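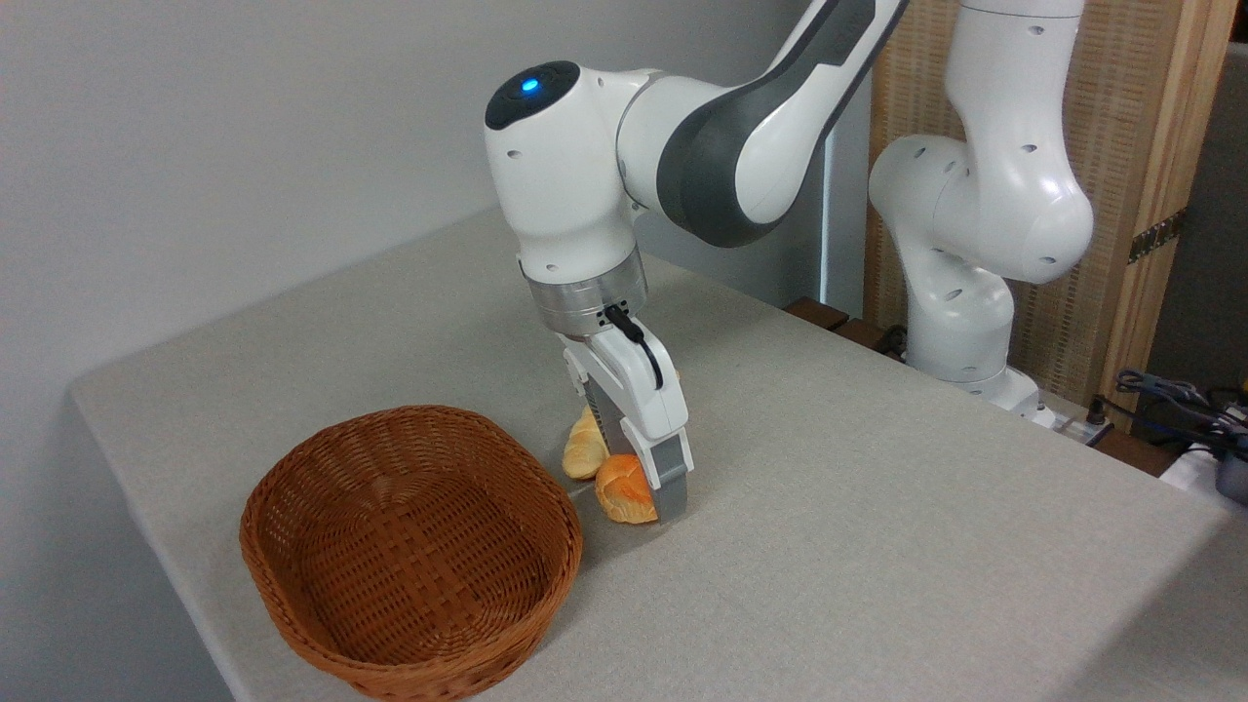
Brophy, February 8, 2018

Section 2: Setting Up Your Zendis Countertop Bread Oven

Welcome to the fun part! By the end of this section your oven will be level, burned in and ready for its first loaf. Please read all the steps once before you start. Set aside an afternoon - most of it is waiting, and you can mix a dough while you wait.

Before you begin

You will need a damp cloth, a small level, a grounded wall outlet and a spot near a window or a range hood. The oven weighs 30 pounds without the stone, so have a second person help you lift it.

CAUTION: Do not use an extension cord or a power strip with this oven.

Placing the oven

1. Choose a flat counter that can take heat. Leave 2 inches of open space on each side and 80 square inches of clear counter in front of the door for hot pans.

2. Lift the oven by its base. Never lift it by the door handle!

3. Lay the level on top, front to back and then side to side. Turn the feet by hand until the bubble sits in the middle. A level oven matters more than you might think - wet doughs like ciabatta will creep toward the low side every single time.

4. Peel the clear film off the door glass and the control panel. Check the corners, where small scraps like to hide.

Fitting the stone

5. Wipe the baking stone with the damp cloth. Do not use soap. The stone soaks it up, and your bread will taste of it.

6. Slide the stone along the lower rails, rough side up, until it touches the back stop.

7. Hang the crumb tray below it and push until it clicks.

NOTE: If you bought the Pitutora steam pan, leave it out for now. It goes in after the burn-in (see Section 3).

The burn-in

8. Open a window or turn on the range hood.

9. Plug in the oven. The display shows three dashes. Turn the dial to BURN and press it once.

10. Let the program run to the end. It lasts 107 minutes and shuts off by itself. A faint smell and a little smoke are normal the first time.

11. Leave the door shut until the display reads COOL. Pulling the stone out early can crack it, and cracks from the first heating are not covered.

CAUTION: The door glass and the top panel get very hot. Keep children and pets away during the whole burn-in.

Your first bake

Now for the good stuff! We love a plain round white loaf for a first bake, and the Prirnik starter recipe in the back of this guide is a great one. Preheat on the HEARTH setting until you hear two beeps, slide the dough onto the stone and try hard not to open the door for the first half of the bake.

If the bottom browns much faster than the top, move the stone up one rail next time. If the top is pale all over, press CROWN near the end and watch it closely - it works fast.

Let the loaf cool on a rack before you cut it. Yes, we know. Write down the setting, the rail and the bake time on the log page, and change only one thing on the next loaf.

Cleaning and care are covered in Section 4.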